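クリーニング品お預かり保管サービス 料金および受付方法改定のご案内

2023/6/7

平素より、Clevportリネン・衣類ケアセンターをご利用いただき、厚く御礼申し上げます。会員の皆様にお送りしております本ニュースレターでは、今号において、冬物衣類のお預かり保管サービス「Gurkia」の改定内容についてご案内いたします。

Gurkiaは、クリーニングを終えたコート、ジャケット、礼服等を、次のご着用時期まで当センターの保管室にてお預かりするサービスです。本年4月の受付では、424件のお申し込みを賜りました。集合住宅にお住まいの会員様からのお申し込みが特に多く、収納場所の確保を目的とされるご利用が増えております。こうした状況を踏まえ、次期より料金体系および受付窓口を下記のとおり改めることといたしました。

基本料金は、お預かり袋1袋につき2,990円(税込)といたします。1袋には衣類を13点までお入れいただけます。これまで別途申し受けておりました防虫加工料は、基本料金に含めるものといたします。なお、皮革製品、毛皮製品、着物につきましては、従来どおり個別のお見積りとなります。

受付窓口は、本店およびSkulilska店の2か所です。Lim地区にお住まいの会員様は、集荷便もご利用いただけます。集荷をご希望の場合は、会員番号をご用意のうえ、希望日の前日正午までに電話にてお申し付けください。
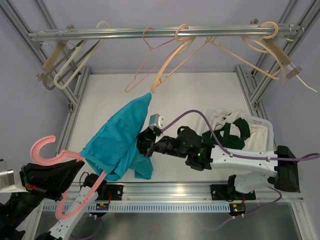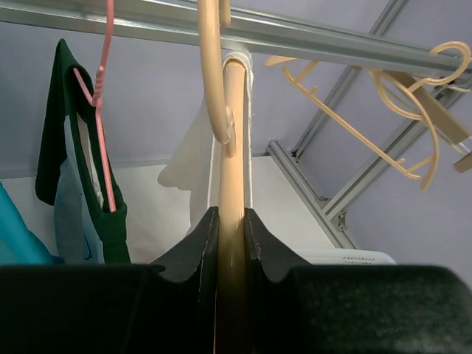 レールに掛けたハンガー(上)と、レール付近のハンガーの軸部分(下)

お預けの際は、ポケットの中をあらかじめご確認くださいますようお願い申し上げます。筆記具、硬貨、鍵等が残っておりますと、洗浄工程において衣類を傷めるおそれがございます。取り外しのできるベルト、フード、ライナー等は、本体に付けたままお持ち込みください。別々にお持ち込みになる場合は、受付票の付属品欄に品名をご記入願います。

また、ご家庭でお使いのハンガーは、お預かりの対象外とさせていただきます。返却時には当センターの所定のハンガーをお付けいたしますが、ご不要の場合は窓口にて回収しております。ご家庭で長期間保管される衣類につきましては、包装用のポリ袋を外し、風通しのよい場所で陰干しをされたのち、肩幅に合った厚みのあるハンガーに掛け替えられることをお勧めいたします。ニット類は肩の部分が伸びやすいため、たたんでの保管が適しております。

保管期間中の一部引き出しにつきましては、お預かり袋単位での対応となります。冠婚葬祭等でご着用の可能性がある礼服は、他の衣類と袋を分けてお申し込みください。引き出しのご依頼から店頭でのお渡しまでは、中2日を頂戴いたします。

すでにお預かりしている衣類につきましては、お申し込み時の料金を適用し、追加のご請求はございません。返却時期の変更をご希望の会員様は、受付票の控えをお手元にご用意のうえ、お申し込みの窓口までご連絡ください。

Clevportリネン・衣類ケアセンター 会員サービス係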